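I've grown tired of planners that are clever in the wrong place. Ours at Gramance would spend ages smoothing a path across an open room, all lovely curves, and then hand over to the grip code with a shrug. Open or closed, good luck!

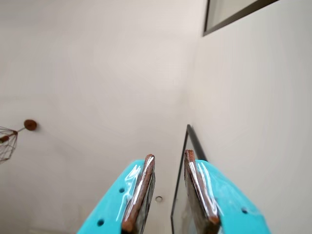 By the software lead, Gramance
8th April

Look at the gap between those two brown pads. To me that's where the thinking should go, and in most code I read it's a single number somebody typed in last November (ours was 50, and I'm the one who typed it). Shiny pads throw bright streaks back at you too, so I'd never let a vision routine find the fingertips by brightness alone.

My view, and people at Limthorpe will grumble, is that we should log the grip before we touch the path. When I finally did that in Strand, our little replay tool, I had 100 runs to scroll through and 24 of them had the wrong width stored from the very start. No planner on earth fixes that! So I'd put the fancy curves away for a month and write the dull logging code first.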